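Sim arm hits the open drawer on the way home, only after reload

Posted in Cell setup & simulation
Viewed 237 times

Kerubo Mwaipopo

Hi all, hoping somebody has seen this. Tabletop cell in Anbridge, one arm on a pedestal, tidy-up task. Pick stuff off the table, put it in the drawer or a crate, go home. Worked all last week. Monday I reloaded the scene after changing the gripper file and now the return-to-home move clips the drawer front. Not every run. 15 bad ones out of 52 so far.

Things I tried:
- set home pose again by hand, saved, reloaded. Same
- slowed the arm to half speed. Same but slower lol
- closed the drawer in the start state. No hits at all, but the task needs it open

Start state is below. Drawer open, items out, arm at home with gripper down.

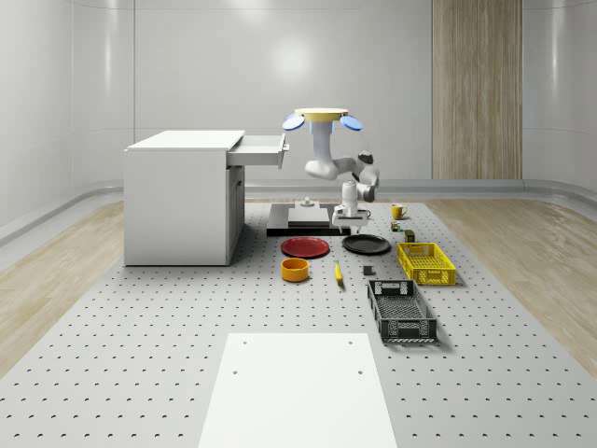
Start state after reload, drawer open on the left.

Planner is the stock one, collision checking is ON, I checked twice. Log says "path valid" even on the runs that hit. I don't want to move the desk cabinet becuase the real bench has it in the same spot and we compare the two.

What am I missing?

Musyoka Were

Is the drawer a separate body in your collision list or is it part of the cabinet? Sounds like the planner thinks it's shut. Had the same thing with a hinged door. The planner copy of the scene gets built at load, with every joint at zero, and THEN the start state gets applied. So you see it open, planner sees it closed. Path valid, bang.

Quick check: turn on the collision overlay, look where the drawer box is. If it's inside the cabinet, there you go.

Fix on my version:
1. Load scene
2. Apply start state
3. Hit refresh on the planning scene (it's under Tools, not under Planner, no idea why)
4. Then plan

If you run from a script put the refresh call right after the reset. Every reset, not only the first.

Why only some runs: depends which side the arm comes back from. Coming from the crates on the right it probably never gets near the drawer.

Vaughn Ridgeway

just move the cabinet back a few inches. life is short

Aaliyah Ouellet

Please don't move the cabinet, she said why she can't.

Musyoka's is the first thing to check. Second thing, you changed the gripper file. Look at the collision shape for the new gripper, not the visual one. When I swapped a Drullitz gripper the visual mesh came in fine and the collision shape stayed the old one, which was shorter. Planner was clearing the drawer by the old length. Open the gripper file, find the collision block, check the mesh name and the offset. Also check the tool point while you're in there.

Also add a waypoint. Straight up over the table before swinging to home. Costs you a bit of cycle time but you'll want it on the real arm anyway, I wouldn't run a drawer task without one. And put some padding on the drawer body only. Pad everything and it won't be able to pick the small items any more.

One more, save your home pose under a new name after the gripper swap. The old one can get pulled back in from cache.

Kerubo Mwaipopo

Overlay on, drawer box is sitting inside the cabinet. So it's Musyoka's one. Put the refresh after the reset, running a batch now. Gripper collision mesh was the old one too, so thanks Aaliyah, fixed both. Waypoint going in tomorow. Will post the numbers when the batch is done.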